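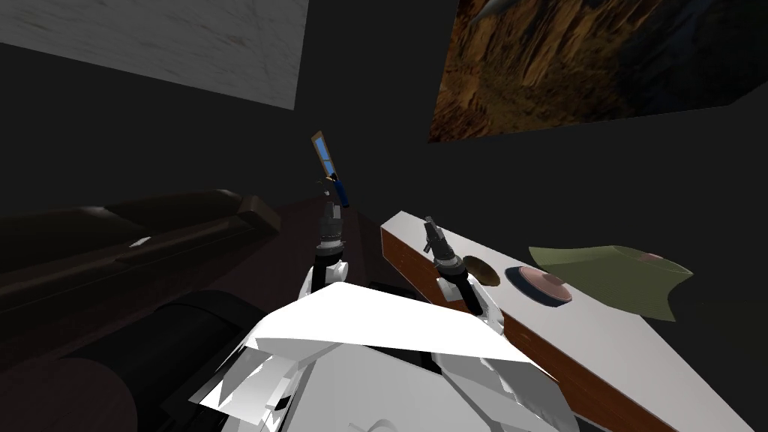
## Questions we get about printed tablecloths and booth flooring

**How long before my show should I order?**

Give us 13 working days if you possibly can, and a bit more if your show falls in February, when half the trade seems to be exhibiting at once and our sewing room is stacked to the ceiling. We've turned things around faster than that (and will always try!), but the rush fee isn't fun for anybody.

**Which tablecloth fits the tables the hall gives me?**

Check the exhibitor manual first, as halls vary more than you'd think. Most of our customers end up with the Asent, our fitted cloth with a zipper up the back so you can hide boxes and coats under the table. If you share tables or change sizes from show to show, have a look at the Remix — it has tucks that let out, so one cloth covers two lengths.

**Can I wash it?**

Yes, on cold, with ordinary detergent. Hang it up afterward and most of the creases drop out by themselves. Please don't iron over the print. A handheld steamer is fine, and plenty of people just steam the cloth once it's on the table.

**What kind of artwork do you need?**

A PDF at full size, or at a quarter size if the file gets too heavy to send. Keep logos 11 inches up from the floor or they'll vanish behind people's feet and bags. Ruben Postma looks over every file before it prints and will write to you if something seems off, so keep an eye on your inbox for a day or two.

**Is the Mustovero flooring hard to put down?**

Not at all. The tiles click together by hand, and two people can do a small booth in the time it takes for the coffee to arrive. A full pallet weighs around 900 pounds, though, so do book the hall's forklift ahead of time.

**Do you rent as well as sell?**

Flooring, yes. Tablecloths, no, they've got your name on them! For rentals ask for Wouter Van Rooij, and mention your booth number and move-in time.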